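Pusitz Opens Returns Sorting Room in Follside

Household goods retailer Pusitz has opened a returns sorting room at its Follside warehouse, bringing in-house a job that had been handled by an outside contractor, Kettani, for the past six years.

The room takes in mixed returns from 24 stores and from online orders. Goods that are fit to sell go back on the shelf, and the rest are sent to the company's clearance outlet in Drandale or broken down for recycling. In its first month of work, the room cleared 1,018 bins.

Pusitz said the change was made to cut the time that small items spend waiting. Under the old arrangement, a return could sit for 41 days before it was checked. The company wants that down to 20 by September.

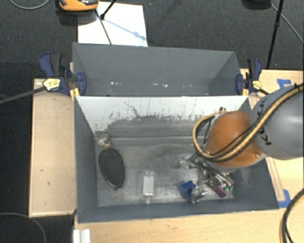
Small items make up most of the work at Follside, and they are also the slowest to sort. Larger goods such as lamps and chairs come back one to a carton with a label attached, but small goods are tipped together at the store counter and travel that way. A single gray bin on the sorting table can hold a clear plastic container, a blue box-shaped item and a tangle of metallic and purple-toned pieces, and each has to be separated before it can be checked. The bins themselves get hard use – the bottoms are scuffed and the white inner wall is scraped through to gray in places – and Pusitz plans to replace the oldest of them this fall.

Stores have been asked to stop mixing glass with other returns. A separate carton for breakables will be supplied to each location along with new labels.

Kettani will continue to haul cardboard and plastic film from the warehouse under a separate agreement. The Drandale outlet will keep its current hours, with new stock put out each morning at 10.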